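How to keep a small work table clear for the whole week

I work from one table at home, and for a long time it was covered with things by the second day. I tried boxes, trays and a drawer insert from Onow, and all of them were full in a short time. What helped me in the end was a simple routine. It needs one table, one cup for standing things, one shelf or drawer near your chair, and a soft cloth.

A mesh cup can take more than pens.

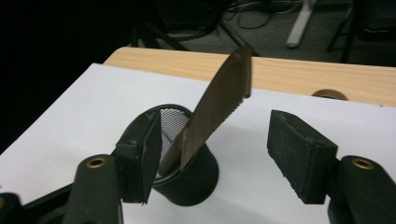
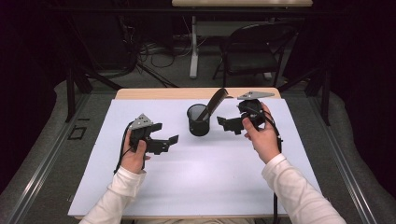 Weronika Kubiak wrote to me after the first version of this page that she had bought three cups at once and her table became worse, because every cup was an invitation to put something in it. I agree with her and I changed step 2 for this reason. Please start with one cup only.

Step 1. Take everything off

Put all your things on the floor or on the bed. Do not sort them yet. Wipe the table with a damp cloth, then with a dry one. If you have a white table, use a mild cleaner. I use Dustico, the one without perfume, but dish soap in warm water does the same work. Old ink needs a little alcohol on a cotton pad. Try it first in a corner, as some surfaces become dull from it.

Step 2. Choose what comes back

Only things that you touched in the last 3 days may come back to the table. The rest goes to the shelf. Be strict with paper. A letter that waits for an answer can stay, a letter that you already answered can not.

Long and thin things go in the cup, standing. Put points and blades down if the cup is deep enough, and keep sharp knives in the kitchen. When the cup is full and you want to add something, something else must leave.

Step 3. Give the cables one side

Decide which side of the table is for cables, left or right, and keep all of them there. I fix mine under the edge with fabric tape. Before I did this, I pulled a charger down with my elbow almost every morning. Leave enough cable so you can move the lamp or the laptop without pulling.

If your socket is on the wrong side, it is better to turn the table than to bring a cable across the middle.

Step 4. Keep the middle free

The middle of the table is for the job you do now. When you change the job, first clear the middle, then begin. It takes 5 minutes in the beginning and less when you are used to it.

I put a big sheet of paper in the middle when I glue or cut. After work I fold it with all the small pieces inside and throw it away.

Step 5. The evening round

Before dinner, go once around the table. Cups and plates to the kitchen, papers to the shelf, pens back in their place. Do not start to read the papers – this is how my evening round became one hour long.

What if the table fills up again?

It will happen, mostly when you are sick or have guests. Do steps 1 and 2 again and leave the others. You do not need to buy a new organizer for it. My own cup is still the first one I bought, and the Onow insert now holds batteries and candles in the hall.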